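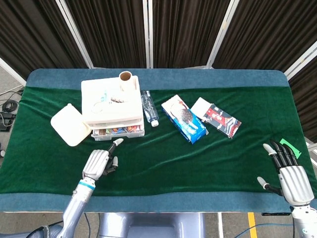 *Fig. 1 - Both hands over the test table, with the drawer organiser on the left.*

## Week 2: comparing two controllers

We finally got to try both controllers on the same objects! Skundora, the older one, managed 11 good grasps out of 45. Lougher managed 37, and I grinned all the way through the second set.

The bottle on its side was the hardest for both. Skundora kept closing the thumb too early - Anjani Osman spotted it in the joint logs - and a longer delay is next on our list. The drawer pull still needs a proper go with one fingertip, so we've booked Friday for that.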